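Kitchen Tips: Practicing Stove Jobs in the Peng Simulator Before You Let an Arm Near a Real Pan

Posted April 29, 2020, under Kitchen, Gadgets

Those of you who have been reading for a while know I have a soft spot for anything that promises to do my dishes. The Peng kitchen pack is a download from a small outfit in Filthorpe, and what you get is a simulated kitchen and a simulated robot arm, so you can work out your routines on the computer before you try them on real hardware. I paid for the basic plan (27 dollars, and you can cancel) and spent most of this month with it. I'm a home cook with a workshop, no programmer, so these are home cook tips!

1. Start with the saucepan

The pack comes with a whole list of jobs and it's tempting to jump right to the fun ones. Don't. Pick the stove kitchen, leave the pan where it loads, and spend your first evening just getting the arm to the front of the stove and back out again without bumping anything. I'd park the gripper low, below the knobs, and come up from there. When I came in from the top I kept catching the upper cabinets, and those little round knobs on the doors are just as easy to snag as the ones in my own kitchen.

The look of the place is a matter of taste, by the way. Orange doors with pointed arches, pinkish marble counters. My aunt had a kitchen like that and I loved it, so no complaints from me.

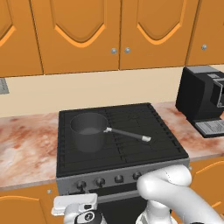

2. Go for the handle, and look at where it ends

Any cooking teacher will tell you not to leave a handle hanging out over the front of the stove where a sleeve can catch it. In the simulator it's the first thing I check, for the opposite reason: a handle tip that pokes out past the front rim is so much easier for a gripper to get to. You can come in from the front and keep the fingers well away from the grates.

Use the close-up view for this one. From across the room everything looks lined up, and then you switch views and find you're off to one side. I like to get the tip of the handle sitting between the finger pads before I close anything, and I turn the speed down to the lowest setting for the last little bit. Slow feels silly when there's no soup at stake – do it anyway, so the habit is there later.

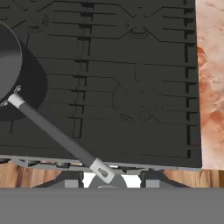 Once you have a decent grab, save it right away with a name you'll understand next week. I called mine "pan two" and "pan two better" and then could not for the life of me remember which one had the good approach. The pack gives you 17 save slots on the basic plan, and I filled them faster than I expected. If you run out, you can export the old ones to a folder and load them back in later (it's under the File menu, not under Routines, where I looked for ages).

3. Lift straight up before you go sideways

Those grates have a lot of bars, and a pan dragged across them will rattle and tip in the simulator much like it does at home. Lift first, then travel. Give yourself more height than you think you need. And watch the elbow of the arm while you're at it, because I was so busy staring at the pan that I swung the rest of the thing right through the control knobs.

4. Keep a clear lane on the counter

Same advice I'd give for a real kitchen. The coffee machine lives on the counter to the right of the stove, and if your plan is to set the pan down on that side, think about the drip tray, which sticks out at the bottom. I've had better luck with the short stretch of counter on the left. It's a tighter spot but there's nothing tall to hit.

Change your viewpoint often, too. The arm can hide half the stove front from you depending on where you're looking from.

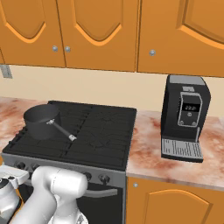

The stove and coffee machine, with the arm over at the left.

5. What I'd fix, and who should buy it

The manual is thin. It was put together at the Katville office, going by the back page, and it skips right over how to reset the kitchen after a mess (hold down R for two seconds). Loading is slow on my old laptop. I also tried the cheaper Cistdale pack for comparison and went back to Peng after two evenings, mostly for the close-up view.

If you're planning to get a small arm for the workshop or kitchen, I think it's worth a month's subscription. If you just want something to wash up after dinner, save your money for a good scrub brush. I have a post on those coming up next, along with the baking soda trick for scorched pans that so many of you wrote in about!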